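Ticket: Cold room 2 controller drops off the network after defrost
Product: Akero RC series controller, Tisell gateway
Site: Entwistle depot
Status: Resolved, monitoring
Opened: 4th January

Reported problem

Controller for cold room 2 shows "offline" on the Pillberg dashboard after each scheduled defrost. It stays offline until someone power cycles the gateway. Room temperature is not affected and the controller keeps running on its local setpoints. Alarms raised while it is offline never reach the dashboard, so the night shift is reading the local display by hand.

Controllers for the other rooms are on the same bus and stay online.

Initial checks

Gateway firmware is current. Bus address for room 2 is 7, no duplicates. Baud rate and parity match on all devices. Swapped the room 2 controller with the spare, same address, same parameters. Fault stayed with the room. The original controller ran on the bench overnight without dropping, so it was put back.

Forced a manual defrost with a laptop on the bus. Replies from address 7 turn to framing errors when the heater contactor pulls in. The gateway retries 5 times and then marks the device as failed. It does not poll a failed device again until restart, which explains why the power cycle brings it back.

Comment from customer

We had an electrician in back in June to replace the heater contactor. Could that be related? The dashboard only went in after that, so we can't say if it was happening before.

Reply

Yes, probably. Please check the route of the bus cable between the room 2 panel and the junction above the door. It should not share trunking with the heater supply. Also check which end the screen is grounded at.

Comment from customer

Cable is in the same trunking as the heater feed for the full drop. Screen is grounded at both ends. Photos of the panel to follow when the room is next out of service.

Further findings

Two separate faults. The first is electrical noise on the bus, from the shared trunking and the double-grounded screen. The second is a gateway setting. "Retry failed devices" was off, which is the default on units shipped with the older configuration file — updating the firmware does not change it. 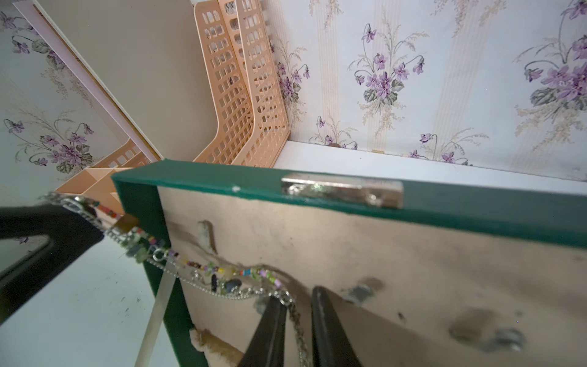 Noise alone would have given a short gap in the trend log after each defrost. With the retry setting off, the short gap became a permanent one.

Actions taken

Bus cable moved to its own trunking on the opposite side of the door. Screen disconnected at the controller end and left grounded at the gateway only. Termination resistor confirmed at the last device. "Retry failed devices" set to on, interval left at default. Configuration saved and exported.

Result

Manual defrost repeated with the laptop connected. No framing errors from address 7. Pulled the bus connector at the controller to simulate a dropout, then refitted it. The device came back on the dashboard without a gateway restart.

Open items

Customer to check the retry setting on the second gateway, which was supplied in the same batch. Alarm history for the offline periods is held in the controller and can be exported locally, but it will not backfill to the dashboard. Ticket stays in monitoring until the next scheduled defrosts have been logged.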